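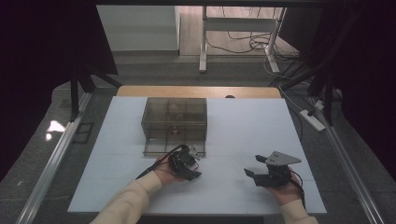 # Budmont: small-box episodes, two hands

Budmont is the part of the Brurkari demonstrations that deals with compartment boxes and the small things people keep in them. All of it was recorded with hand-held grippers, one per hand, by a person who would otherwise have used their fingers and been done in a fraction of the time.

## Contents

- 53 episodes, of which 14 are held out for testing
- one video stream from head height
- gripper opening, left and right, logged separately
- a text label per episode, written afterwards and in a hurry

Recording took place in July. Episodes 1 to 13 use the older label wording ("undo box"); everything later says "open lid". We meant to merge them. The loader accepts both.

## Method

The policy is trained on the human episodes alone, then run on the Štefanec arms, which carry the same fingers. We compared two ways of lining up the hands:

1. **Fixed frame.** Both grippers are expressed relative to the table.
2. **Relative frame.** The right gripper is expressed relative to the left.

Relative frame won on anything where one hand steadies and the other works, which covers most of what a box asks of you. Fixed frame was better at going back to a known spot, and worse as soon as the box had moved. Rubber bands defeated both. A band has no handle, no preferred shape and no respect for the state estimator.
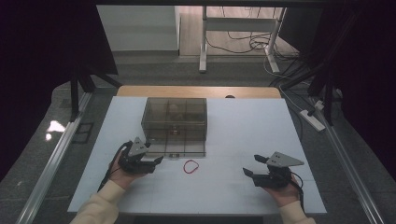
**Why keep the rubber band episodes if the policy can't do them?**

They are the only episodes with a soft object, and training without them made the grasps on hard objects slightly worse. We have a theory, but it has changed 4 times.

## Known problems

- Gripper opening drifts over long episodes. Run `rezero.py` first.
- Tinted lids confuse the depth model, which reports the contents as part of the lid.
- Left and right were swapped in one Friday batch. Fixed in the Clotholm release; older copies are still wrong.

## Licence

Research use only. Please cite the Brurkari release and say which label wording you used.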